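Ticket: Delegate registration, regional trade conference, Nirnuscombe
Opened by: Siiri Venckus
Status: Closed
Assigned to: Elīna Vanags, Joubert event desk

10th September, 8:40
Hi Elīna, me again, sorry! The registration page for the trade conference is letting people get all the way to the badge step and then throwing them back to the start. I've had 73 emails about it since last night (yes, I've been filing them) and one very cross call from the Sterby chamber of commerce, who are trying to sign up their whole delegation in one go. I tried it myself with two different browsers and got the same thing both times.

9:15
Elīna asked whether it happens to everyone or just groups. Good question! I signed up as a single exhibitor and it went straight through, badge and all. Then I tried a group of three and, bang, back to the first page.

10:05
Cleared the cache like you said, no change. I also took the ministry's logo off the badge template in case the file was too big (it's 700 KB, which seemed like a lot for a logo). Still no luck, so I've put it back before somebody notices.
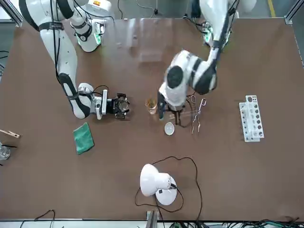

11:30
Okay, we're getting somewhere. Elīna found that the group form is still pointing at the old delegate list from the March meeting in Jenar, and that list was capped at 105 names. We hit the cap yesterday evening, so every new group gets bounced. Single sign-ups use another list, which explains my test.

1:20
New list is in and my group of three went through on the first try, hooray! I've written to Sterby and asked them to have another go.

3:45
Sterby are in, all of them. The total now stands at 79 exhibitors, plus the groups. One leftover: the confirmation email still says Jenar in the subject line. Could you change that to Nirnuscombe before tonight's batch goes out?

4:10
Elīna has changed the subject line and I got a test copy with the right town on it. Closing this one, thank you!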